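Student Work / Environment and Society / Project Reports / Osska

Cups at the Osska Student Café: Why Do People Not Bring Their Own?

Course project report, group 3
Supervisor: Arvo Seppälä

1. Background

The café Osska is on the ground floor of the Koivisto building, between the library stairs and the bicycle room. It sells coffee, tea, juice and a cold oat drink. Two years ago the café started to give a small discount to customers who come with their own cup. The manager told us that few people use it, and she did not know the reason. Our group decided to study this question for the course project.

In the beginning we wanted to compare three cafés in the city, but the other two did not answer our e-mails in time. So this report is only about Osska. Our supervisor agreed with the change, and he advised us to ask fewer questions and to ask them better.

2. Method

We made a paper questionnaire with six questions and left 100 copies at the counter during September. We received 73 back. After that we interviewed 13 customers, each for ten minutes or less. Most interviews were made on a Friday, when the line is shorter and people have more patience with students.

The questionnaire was in English and in Finnish. One question was translated badly: in the Finnish version the word for "cup" could also mean a mug which belongs to the café. We noticed this after the first week and corrected it, but the early answers are mixed with the later ones. We could not separate them, because the sheets had no date. This is the biggest weakness of our data.

3. Results

3.1 Knowledge of the discount

Many customers did not know that the discount exists. The sign is beside the cash register, behind the basket of sugar, and a person who pays by phone has no need to look in that direction. Several people thought the discount was only for the Doker thermal mug that the student union sells. That is not true, any clean cup is accepted.

3.2 Washing

In the interviews, washing was the most common problem. People do bring a cup in the morning, but after the first coffee it is dirty, and the nearest sink is in the restroom. They do not like to wash a cup there. One second-year student said: "I carry a dirty cup the whole day and then I buy the second coffee in a paper one. It is a little stupid, I know."

3.3 Cold drinks

We had thought mostly about coffee. But cold drinks are a separate case. A person who owns a thermal mug keeps it for hot drinks and does not want juice in it, as the taste of coffee stays in the lid. For juice the same person takes the clear plastic cup. Such cups are light and easy to stack, with molded rings near the base, and customers told us they do not think of them as a real thing that one could keep and use again.

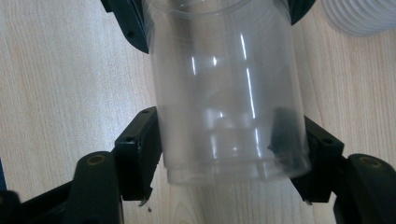
4. Discussion

Our first guess was that the discount is too small. The answers do not support this very well. When we asked what would help, people wrote about the sink, about the sign and about having space in the bag — money was mentioned less often. We think a rinsing place near the exit would be more useful than a larger discount, but it needs a water pipe, and the building office must decide about it.

Another possibility is a deposit cup. The café at the Jurnulero sports hall has used this system since last winter. The customer pays a deposit and gets it back when the cup is returned. The staff there said it works well on training evenings and worse during big events, when cups go home with visitors. We did not visit long enough to check this ourselves.

It should be said also that people who answer a questionnaire about cups are perhaps more interested in cups than other people. The customers who were in a hurry did not take the paper at all.

5. Suggestions for the café

— Move the sign to the beginning of the line, at the height of the eyes.
— Write on it that all clean cups are accepted, also for cold drinks.
— Ask the building office about a rinsing tap.
— Try deposit cups for juice first, and for coffee later.

The manager has already moved the sign. The group will give her a printed copy of this report together with the empty questionnaire, so that another group can repeat the study with the corrected translation.

Related reports
Food Waste in the Koivisto Lunch Restaurant
Bicycle Parking in Winter: A Small Survey
Who Uses the Quiet Room?
Lost Property at the Library Desk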